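From: Nazma Selvanayagam
To: Munshi list
Date: 13 March 2018
Subject: Re: Elasticated waists -- fold or roll?

On the Munshi list, Otar wrote:

> I have been sorting the wardrobe stock since December and I still can't
> get the elasticated things to stack. Skirts with a proper waistband are
> fine, I hang those. It's the pull-on trousers and anything gathered at
> the top. I fold them in half, the waist springs up, and by the time
> there are six in a pile it has slid over. Does anyone roll them? And do
> you iron first or after? I don't want to buy more hangers if I can
> help it.

Otar,

I have been through the same thing with our own rail and shelves, so I will put down what I do. It's nothing clever and it takes a bit longer per piece, but the piles stay up.

First, I stopped folding on my knee or against my chest. I clear a flat surface and put everything else to the back of it. Then one garment comes forward and gets laid out fully before I make any fold at all. With cream and other pale things I look them over for marks at this point, as it saves opening them up again later.

Smoothing comes next. I start at the waist and work towards the hem with the flat of my hand. The waist itself will never lie flat, so I don't try. The gathers want to stay gathered, and if you drag them straight they only pull the cloth below out of line. The folds that fan down from the waist are the ones to deal with. If one has doubled over near the side, lift it and let it drop before you smooth it.
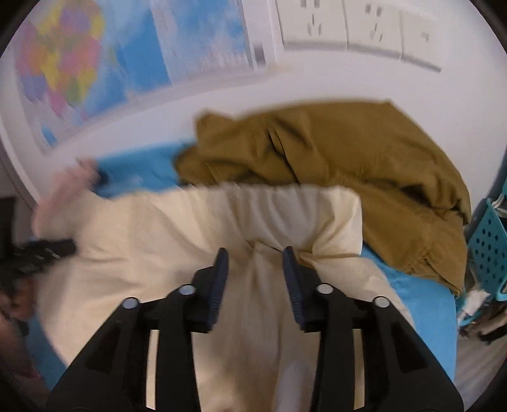
Folding the trousers

1. Lay one leg over the other with the side seams together. Leave the waist for now.

2. Bring the hems up to just short of the waist. If they go past it, the bulk ends up at one end and that is what tips your pile.

3. Fold again from the folded end, so the gathered edge is on the outside and at the top.

4. Stack with the waists at alternate ends -- left, right, left, right. This made more difference than anything else I tried.

I don't roll. I did for a while, and the rolls were fine in a drawer but on an open shelf they came undone whenever somebody pulled one out. If you are using the Prevex boxes then rolling might suit you, as the sides will hold them in.

As for ironing, I do it before folding and only on the lower part. I keep the iron off the elastic. A warm iron and a damp cloth is enough for cotton. Let it cool on the table before you fold, or you will press the new creases in.

Anything with a flat band and a fastening I do up first and treat separately. I put those to one side while I finish the pull-on things, and then hang them in one go. Mixing the two sorts is how I ended up with fasteners catching in the gathers. 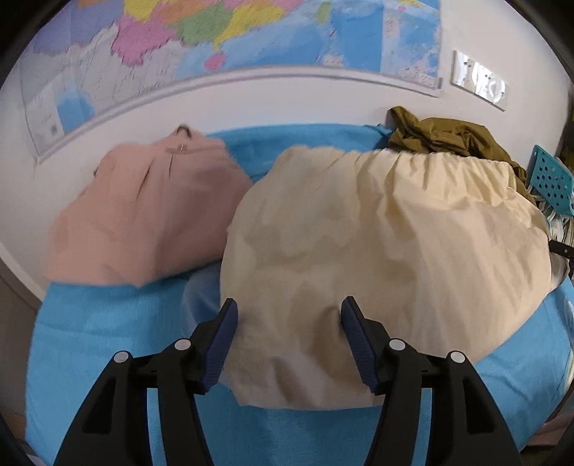
Stenatix wrote to me off-list that hanging the gathered ones works as well, provided you use the clip hangers and catch both sides of the waist with the elastic slightly stretched. Left on a plain hanger over the bar they slip off within the day. The clips do leave marks on anything soft, so a scrap of felt under each one is worth the trouble.

I haven't tried that myself, but if you have a few clip hangers already it would cost you nothing to find out. For the rest I would stay with the shelf.

One more thing about labels. I used to pin the size ticket to the waist and it vanished into the gathers every time. It now goes on the outside of the last fold, where it can be read without lifting the pile.

Let me know how deep your shelves are and I can tell you whether the second fold is needed.

Nazma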